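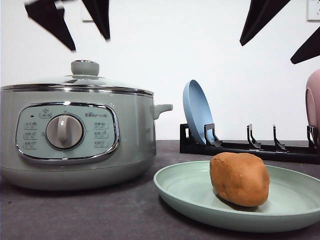
Wanted: people who can't leave a kitchen alone

Irura is looking for home cooks to spend an afternoon in our test kitchen in Ventura this December. You'll get a countertop, an electric hot pot with a dial on the front, and a recipe card we think is clear. We've been wrong before. The last card had grown adults arguing over the word "simmer."

Your job is to follow the card, mutter as you go, and tell us where you got lost. Muttering is encouraged. Swearing is fine if we can spell it.

You should be 25 or older, free for one afternoon, and willing to put the lid back where you found it. Cooking talent is welcome but won't get you more money. Professional chefs, please sit this one out. You fix our recipes without telling us.

Pay is $40 an hour, plus parking. We have room for 30 people.

To sign up, write to Bernice Atinga at the Irura front desk with a few lines on the last thing you cooked and how it went. Burned dinners count.

Posted 6 November 2025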